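**Unemcombe Votes to Keep Its Vending Machine, for Now**

February 28, 2021

UNEMCOMBE — The town library will keep the snack machine in its front hall through July, after a public meeting that ran longer than the one on the water main.

The machine, a Trurell model with a coin slot that has strong views on nickels, came up for discussion when its lease ran out last month. Echeverri, the company that stocks it, offered to renew at the old rate. The library board asked for comments and received 33 letters, which is 30 more than it got about closing the children's room on weekday mornings.

Opinion was split between people who think a library should not sell cheese crackers and people who had just eaten some. One letter complained of crumbs in the large-print Westerns. Another asked that the crackers be moved down to row B, where a person with a bad shoulder could see them better.

"I have worked here through two floods and a change of software," said Oluwatosin Tamuno, the head librarian. "I have never had my phone ring like this."

Money was part of it. The machine brought the library $2,270 last year, a sum the board described as modest until somebody pointed out that it paid for the newspapers. Book sales over the same stretch raised $300, most of it from one man clearing out the gardening shelf.

A rival bid from Urkance would have put in a newer machine with a card reader and what its brochure calls "better-for-you choices." The board tried a few of the choices during a break. The seaweed was passed down the table and came back the way it went. Urkance has been thanked for its interest.

There was also the matter of noise. The compressor starts up every so often with a sound like a truck thinking about a hill, and readers at the nearest desk have learned to finish a paragraph before it gets going. Echeverri says a rubber mat would help. The board agreed to pay for the mat after talking about the mat for more than 33 minutes.

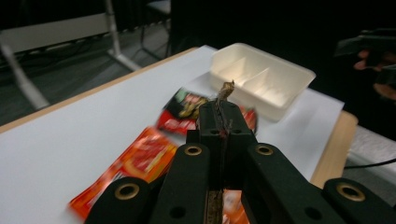
Under the new terms, prices stay put on chips and crackers and go up a dime on candy. Anything that gets stuck on its way down must be reported at the front desk, and patrons are asked to stop leaning on the glass, which the lease calls "customer adjustment." Refunds will come out of an envelope in Tamuno's top drawer. She would like it known that the envelope has $3 in it.

The rule against eating in the reading room still stands, as it has since before there was anything to eat. A request to add a soup button was put off until July, when the lease comes up again and the hall is expected to be too warm for soup.

Comments may be left in the box by the returns slot. Wrappers may not.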